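Week three of robot club, and the charger problem
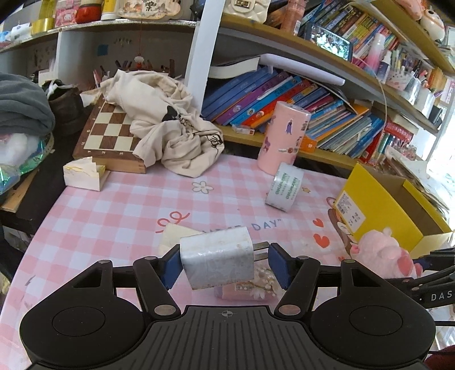 The white charger, mid-grip, with the tape roll behind it.

I promised I'd write more about the club after my last post, and then of course I didn't, so this is me catching up. For anyone new, I joined an evening class run by Honeylyn Lumanlan, who used to teach design and technology and now teaches grown-ups like me to collect data for robot arms. There's no coding until September, which suited me down to the ground. Until then it's all hands, grippers and a lot of picking things up and putting them down again.

Our team is called Gerno (the other one is Macaraeg, and yes, there's a rivalry, and no, we aren't winning). Each team has to hand in 600 good recordings by the end of term, all of them ordinary household jobs done with the hand-held gripper. You squeeze, the fingertips close, and you try to move the way you'd want a robot to move. It sounds like the easiest homework in the world. I thought I'd have it done in a couple of evenings with the radio on. Ha!

My job this month is small awkward objects, and the charger has been my nemesis. A roll of tape is lovely by comparison – it's round, it's got a nice big hole in the middle and it doesn't mind which way up it is. A charger plug has prongs sticking out, and they matter, as the whole point of picking one up is to plug it in somewhere. Grab it any old how and you end up with the prongs facing one of the fingertips, like mine are in the photo, and then you've got to put it down and start again. Or you grip it too near a corner and it swivels. I've had it ping right off the table more than once. The casing on that one is properly scuffed, poor thing.

Honeylyn's advice was to stop looking at the charger and look at where I wanted it to end up. I nodded as if I understood. Then I had a go at home and it did help a bit, although I still do a sort of nervous wobble just before I close the fingers. She says wobbles are fine so long as you don't stop dead halfway. If you freeze, the recording's got a great long pause in it and somebody has to go through and trim it, and on our team that somebody is me.

The other rule is that the table has to look like a table. The first week I cleared everything away and put down one object on a bare surface, feeling very professional, and she sent the whole lot back. Homes are full of stuff, so the recordings should be too. I can manage that! I've got the checked tablecloth with the cartoons on, the chessboard, a cloth bag dumped on top of it, a napkin, a box with a tissue on it, and all the children's books on the shelf behind. My mum saw the photo and only wanted to know whether I was ever going to tidy that shelf. I told her it's coursework.

What I like, and didn't expect to, is how much you notice about your own hands. I'd never thought about how I pick up a plug. I do it with my fingers and thumb and a little roll so that it turns round as it comes up, and I've been doing that all my life without once paying attention. With two fingertips you don't get the little roll. You have to do it with your whole wrist, or else set the thing down and turn it first. Some people in the class hate that and go back to the bare-hand way in their heads, and you can see them getting cross. I find it oddly restful, up to about the fifth go.

Our running total is on a spreadsheet called Tamix, for reasons that go back to the first week and a very bad joke about mixing up tasks. As of last night I've had 100 accepted and 40 sent back. The ones that came back were mostly chargers, plus a batch where I'd forgotten to move the object between goes, so it was the same pick-up over and over. Macaraeg are miles ahead, but they chose cups and sponges. Cups! They've practically got handles on them for the purpose.

Next up is the tricky bit, which is handing the object over to another person's gripper. It takes 2 of us and apparently there's a lot of giggling. After that we get to see the Juverum arm, which is what the recordings are meant to train, and I'm looking forward to that more than I'd like to admit. I want to see it try that charger.

If anyone reading has done this sort of thing and has a trick for plugs, please leave it in the comments. I've tried going in from above and I've tried going in low from the side, and the side is winning so far, but only just.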